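6 min read
Print this article | E-mail this article
Shares: 10 Comments: 2

4. Changes to work at the sorting tables

4.1 Setting and division of tasks

The Malladard site washes, sorts and repacks tableware for canteens and event caterers. Before automation, every item leaving the washing line was handled by one of two groups. Sorters took mixed crockery from the line and grouped it by type; packers checked each group, removed damaged pieces and filled the crates. The groups were on the same pay grade and swapped places at the break. Sorting was regarded by both as the duller task and the harder one on the wrists.

The robot arms were supplied by Dremach and installed by Van der Merwe, the firm that already maintained the washing line. They took over part of the sorting only. Each arm works at a table marked into sections, placing bowls, plates and smaller round items according to a layout chosen at the start of the run. Checking for chips and cracks stayed with people, as did the filling of crates. A new duty, called table minding in the site's rota, was added at the same time. The minder sets out the table, starts the run, clears misplaced pieces and decides when to call for maintenance.

4.2 Marking of the work surface

The supplier's drawings specified a printed mat for each table. The mats were withdrawn after the first weeks of use, as their corners curled and the printed layout suited only one of the product mixes handled on the site. Minders replaced them with strips of tape laid straight on the table surface. Figure 4 shows a table divided in this way, with crockery on the left-hand side and both right-hand sections clear.

The change has consequences for the distribution of skill. Under the original plan the layout was fixed by the installer and could be altered only through a service request. With tape, the layout is in the hands of the minder, who can move a line between runs. The arm's software tolerates small departures from a straight line but not a shift of the crossing point, which it uses as a reference. Minders learned this limit by trial. It was not stated in the operating manual, and it entered the training notes only in February, after the data reported here had been collected.

Tape also creates work. Strips lift at their edges and have to be replaced, and the time needed does not appear in the run log. On the log, a table being re-taped is recorded as idle. Supervisors who relied on the log alone therefore judged minding to be lighter work than it was, and in the early rotas one minder was given more tables than could be kept in order. The rota was corrected after minders began to note each re-taping on paper.

4.3 Pace and interruption

A run consists of 200 placements. During a run the minder is free to do other work within sight of the table, and the business case assumed that this time would be spent on packing. In practice it was spent in short pieces. Packing a crate requires counting, and a minder called away in the middle of a crate usually had to begin the count again. Several participants stated that they preferred to stand and wait. Supervisors at first read waiting as slack time. We treat it as part of the task, in line with earlier work on the supervision of machines.

Physical strain followed a different course. Reports of wrist pain fell among those who moved from sorting to minding. They did not fall among packers, whose pace was now set by the arms and no longer by colleagues across the table. Under manual sorting a packer who fell behind could ask the sorter to slow down. The arm can be slowed only from the minder's panel, and packers were not authorised to use it during the period of study.

4.4 Rotation and training

The swap at the break was suspended when the arms were installed, on the grounds that only trained minders could start a run. Training took place during the quiet season and was offered first to staff on permanent contracts. Agency workers remained at the packing stations throughout. An arrangement that had shared the less popular work evenly thus became one in which it followed contract type. No participant described this as an intended outcome, and it is absent from the planning documents made available to us.

Rotation was partly restored once further staff had been trained. The placement records used in this section cover 4,000 items and end on Jan 17, 2024, before that change took effect. They should not be read as describing the present arrangement.

Figure 4. Sorting table with taped sections, viewed from directly over the surface. 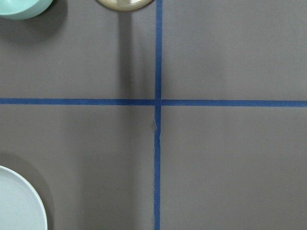 Pakis: The point about re-taping being logged as idle time matches our plant, where cleaning the grippers was recorded the same way. I would like to know whether packers have since been given access to the speed setting. With us that made more difference to the packing side than bringing back rotation did.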